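About Dawber

Dawber is a property management and rental company based in Jivville. We look after houses, duplexes and small apartment buildings for owners who live somewhere else or would prefer to leave the day-to-day work to someone local. We also help people find a place to rent, and we handle a small number of home sales each year, mostly for owners we already work with.

The company started with one duplex on the east side of town. We now manage 40 buildings in Jivville and in Zutavcombe, across the river. Most are older homes with two or three bedrooms. A few are newer townhomes with attached garages.

What we do for owners

We advertise the home, show it, screen applicants, prepare the lease and collect the rent. Owners get a statement each month with copies of all repair bills. Any repair over $1,000 needs the owner's approval before work begins, except in an emergency such as a burst pipe or a furnace failure in winter. We walk through every home twice a year and send the owner written notes.

We do not mark up contractor invoices. Our management fee is a percentage of the rent collected, so there is no fee in a month when the home is vacant.

What we do for renters

All of our listings show the full monthly cost, including parking, trash and any pet rent. You will meet a member of our staff at the showing, and you can take the application home to read it first. Applications are normally answered within 2 business days.

Maintenance requests go through Jimeo, our online tenant portal. You can also call the office if you would rather talk to a person. After hours, the same phone number reaches the on-call line.

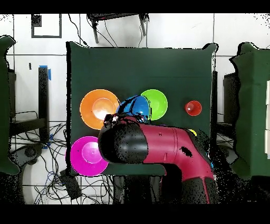 Our offices

The main office is in Jivville, on the ground floor of the old feed store building. There is free parking behind it, and the entrance from the lot has a ramp. Keys are picked up and returned at this office only.

The Zutavcombe office is smaller and is open mornings. Staff there can take rent checks, accept applications and set up showings for homes on that side of the river. We moved to the current Zutavcombe address in August 2022. Mail sent to the old address is no longer forwarded.

Licensing and deposits

Dawber is a licensed real estate brokerage. Security deposits are held in a separate trust account and are returned with an itemized list of any deductions. Tenants should leave a forwarding address with us before moving out.

Working with us

If you own a rental home in either town and would like a rent estimate, call the main office or stop in. Estimates are free. Please have the square footage, the year built and the date of the last roof replacement ready if you know them. We take on new properties all year, but May is our busiest month for move-ins and appointments fill early.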